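Plellard user forum > Arms and grippers > Faults and fixes

Arm stops dead halfway through a sweep, no error on screen

basia_bench
Posted Thursday, 09:14

Hoping someone has met this one. We run a small arm that pushes pegs across a board and out through a gap in the lip into a tray. It worked well for months. Since we went from software 7 to software 8 it stops partway through a push, holds position and sits there. The status light stays green, the log says "motion complete" and the next command goes through as if the push had finished. It hadn't.

Speed is 300 mm a minute. I've tried slower and it still happens. No pattern that I can see, except that it's always when there are a lot of pegs in front of the pusher. With only a handful it gets to the end every time.

What I've done so far: restarted everything, gone over the connectors, swapped the power supply for a spare of the same type.

krawczyk_m
Posted Thursday, 09:52

Sounds like a cable. Mine did exactly this when the loom was catching behind the gripper. Move the arm through its full reach by hand with the power off and feel for where it goes tight.

basia_bench
Posted Thursday, 10:20

Will do. The cables loop over the top of the arm and run down behind the housing, so it's possible. I had them off when I changed the gripper and I may not have put them back the same way.

The pusher is a green T-piece held in the gripper, with the crossbar flat against the pegs. We push them up into a bunch first and then steer the bunch towards the gap.

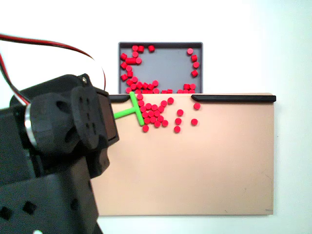
The stops come at that stage, never on the way back. If the cable were short I'd expect it to catch on the return as well, but I'll check it before I argue.

ivar_pp
Posted Thursday, 11:05

I don't think it's the cable. Version 8 changed the stall handling. If the load goes over the limit for longer than the time set in the config, the arm holds and reports the move as done. It used to throw a fault. Look for "hold_on_load" in the motion file, it's switched on by default now.

A packed bunch of pegs drags a lot more than a few separate ones, and if they jam against each other or against the lip it will go over easily.

krawczyk_m
Posted Thursday, 11:31

Reporting a stall as done is a terrible default. Are you sure? I'm on 8 and mine still faults.

ivar_pp
Posted Thursday, 11:40

Did you upgrade or do a clean install? An upgrade is supposed to keep your old motion file. A clean install writes a new one.

krawczyk_m
Posted Thursday, 11:44

Upgrade. Fair enough. I'd still look at the cable.

basia_bench
Posted Thursday, 13:58

Clean install here, and hold_on_load was on. The load limit was 800, in whatever units they use. I've turned the hold off and now it faults properly when it stalls. So it is stalling, and at least I can see it.

Cable moves freely through the whole reach, for the record.

tallow
Posted Thursday, 14:30

Please be careful with this. An arm that is holding under load with a green light is still pushing. I put my hand in to clear a jam on mine, the jam let go and the arm finished its move with my finger between the tool and the lip. Only a bruise, but it's a small arm. Power off at the wall before you reach in, whatever the screen says.

ivar_pp
Posted Thursday, 14:41

The stop button is enough for that, it cuts the motors.

tallow
Posted Thursday, 14:49

It does on the newer control boxes. On the old ones it only pauses the program and the motors stay live. I wouldn't tell people to rely on it without knowing which box they've got.

ivar_pp
Posted Thursday, 15:02

OK, didn't know that about the old box. Agreed, switch it off at the wall.

basia_bench
Posted Thursday, 16:37

Mine is the old box. I've put a switched socket on the front of the bench where I can reach it.

I've also split the push into shorter moves with a small back-off between them. No faults so far this afternoon, but I've only done a few runs and I'd like a full day before I call it fixed. Has anyone raised the default with Plellard? If not I'll send them my log.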